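Sorting by Basket: How the Sample Room at Warkholm Changed Its Returns

2022-06-16

Kyrylo Mykhailiuk has run the sample room at Warkholm for two years, and most of his working day goes to putting things back. The room lends sets of household goods, toy food and packaging to designers, teachers and shop-fitting firms. The sets go out complete and come back mixed.

"A set leaves as a washroom set," he says. "It comes back with a lime in it."

The catalog lists 2741 separate items. Each has a shelf address and most have a label. Until last August, returns were handled item by item: read the label, walk to the shelf, put the item down, walk back. Mykhailiuk timed the process over several weeks before proposing a change. A mixed crate took an average of 93 minutes from opening to an empty table, and he found that most of that time was spent walking.

The method that replaced it has two stages. In the first, everything from the crate is divided by use into shallow baskets on a table. In the second, each basket is carried to the matching shelves and unloaded there. No label is read in the first stage.

"You don't need a label to tell soap from an eggplant," Mykhailiuk says. "You need the label to tell one soap from another, and you can do that at the shelf."

He bought the baskets from Krawczyk, a supplier the room already used for shelving. They are woven, rectangular and have a handle on each short end. He had tested two other containers first. Deep plastic bins hid whatever went in early, and small items were left behind at the bottom when the bin was emptied. Flat boards showed everything, but round items rolled off when the board was lifted.

"The wall has to be high enough to stop an orange and low enough to see over," he says. "That gives you a fairly narrow range."

The two handles turned out to matter more than he had planned for. A basket carried by its ends stays level, and a cup standing in one corner generally reaches the shelf still standing.

Sławomir Witkowska, who handles outgoing loans and shares the table, was not in favor at first. The objection was about items with no obvious basket. A mug can belong to a washroom set, where it holds a toothbrush, or to a kitchen set, where it holds coffee. The catalog has both.

"We had the same mug going to two different shelves depending on who was sorting," Witkowska says. "That is worse than being slow. Slow, you can find it."

The answer was a one-page rule sheet, now in its second version. Cups and mugs go with the wash things unless the loan slip names a kitchen set. Toy fruit, toy vegetables and snacks go together. Soap is laid flat. Tubes are laid down as well, never stood up, and containers with lids may be placed inside a cup if the cup is wide enough to take them.

Witkowska wrote the last of these and defends it. "It saves floor area in the basket. The cup is going to the same shelf as the container. There is no reason to give them two places."

Drinks are the category still being argued over. The first version of the sheet put them with the food. Mykhailiuk would now prefer to hold cartons and bottles on the table until both baskets have been checked, and to place them last. His reasoning is that a drinks container is often the heaviest or least stable piece in a returned set, and if it goes in early it ends up lying across something soft.

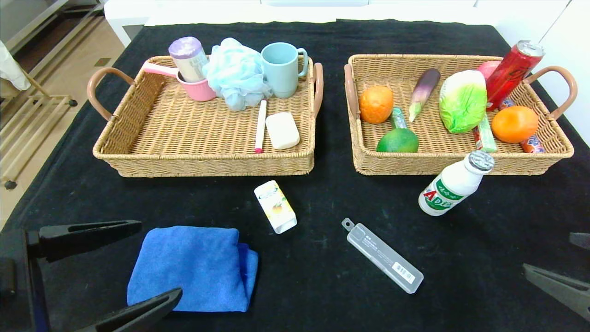

Warkholm Sample Room — Loans and Returns

The wash basket typically fills slowly. Cup, mug and bath puff take up the back, with the tube and soap in front of them, and most of the front half stays clear. The food basket is the opposite. Oranges, a lime, an eggplant and a napa cabbage use most of the floor, and wrapped snacks have to be stood or wedged in the gaps between them. A drink can has gone in at the back of this one, while a juice carton and a plastic bottle are still on the cloth.

"The can is mine," Witkowska says. "I still follow version one for cans."

The black cloth was Mykhailiuk's choice. The bare tabletop is pale, and white items were being missed on it, soap and small tubes in particular. He tried a gray cloth from Ponuden before settling on black. The cloth also keeps bottles from sliding when they are laid on their sides.

With the two-stage method the average for a mixed crate has dropped to 27 minutes. Mykhailiuk notes that the figure applies to crates with two kinds of goods in them. Crates with three or more need extra baskets, and the table does not hold them comfortably. For those he sorts the two largest groups first, carries them off, and then starts again with whatever is left.

A longer table has been requested. Grallance, which fitted out the room, has quoted for one that would run under the window, but the radiator there would have to be moved, and the quote does not cover that work.

In the meantime the rule sheet is due for a third version. Witkowska wants a line on packaged snacks, which are light enough to be lifted out with the fruit and put on the wrong shelf. Mykhailiuk wants the line on drinks settled first. The draft is pinned next to the door, and both of them have written on it.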